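4.3 Containers that hold the wrong things

Much of the advice literature on household storage assumes that a container has a category and that the category is stable. The Makitz guidelines, which we used as a starting point, ask the householder to sort small objects by kind, give each kind a box, and label the box. Compliance is then scored by how many objects are found in the box they belong to. We have doubts about this measure, and the material from the Illivico homes gives us little reason to drop them.

The first doubt concerns what counts as a storage container at all. In the coding scheme inherited from the Stikano survey, a food container is kitchenware wherever it is found, and its contents are either food or an error. Under that rule a large share of our table surfaces would be coded as disordered. Of the 300 surface records we kept, 74 show at least one food container holding something that is not food. Coins, fuses, hair ties and batteries were common. So were remote controls, which the original scheme places under "living room, electronics" and which in our records turn up almost anywhere with a flat top.

Figure 12 is a typical record of this kind.

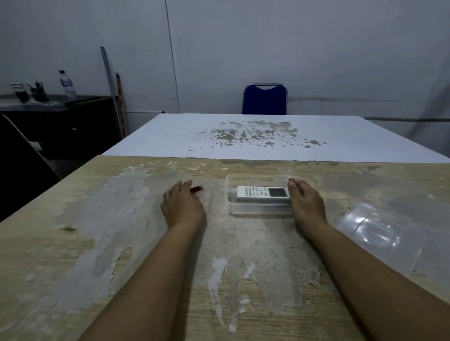 Figure 12. Clear plastic food container holding an air-conditioner remote control, with a transparent lid lying to its right. Worn tabletop.

Under the Stikano scheme the record in Figure 12 scores one misplaced object (the remote) and one misused container. A second coder, working from the scheme we propose in section 3, scored the remote as stored. Neither reading can be checked against the record alone. It does not tell us whether the container is the usual home of the remote or a stop on the way to somewhere else, and we are not persuaded by earlier work that claims to read habits of this sort from single records. The lid is off, and Rizk-type scoring would treat that as evidence of frequent use. It could as easily be evidence of nothing. We left lid position out of the analysis for that reason, although it was recorded throughout.

The pencil stub on the same tabletop raises a smaller problem. Short pencils are a category of their own in the Makitz guidelines (writing tools, to be discarded below a certain length), and a householder who keeps one is marked down. We see no basis for the rule. A stub still writes.

The second doubt concerns surfaces. Several authors have suggested that people put small things into boxes more readily when the table under them is in poor condition, since a damaged top is unpleasant to use directly. The idea is attractive, and the table in Figure 12, where large patches of the surface have peeled, looks as if it were made to illustrate it. We would caution against that. We also have records of tables in excellent condition covered with boxes, and of ruined ones with objects set straight on the wood. In Figure 12 the pencil lies on the tabletop while the remote is in the container, so even a single table can be cited for both sides. When we split the records by surface wear the difference in container use was small, and it went away once shared tables were removed.

What remains is modest. Clear containers without labels were used for mixed small objects more often than opaque ones, in every group of homes. The obvious explanation is that people can see what is inside, and we have no better one to offer, but the homes also simply owned more clear containers. The survey did not ask how many of each they had. Until that is known the preference should be treated as unproven, and the recommendation in the Makitz guidelines that households buy matching clear sets has, as far as we can tell, no support in these data.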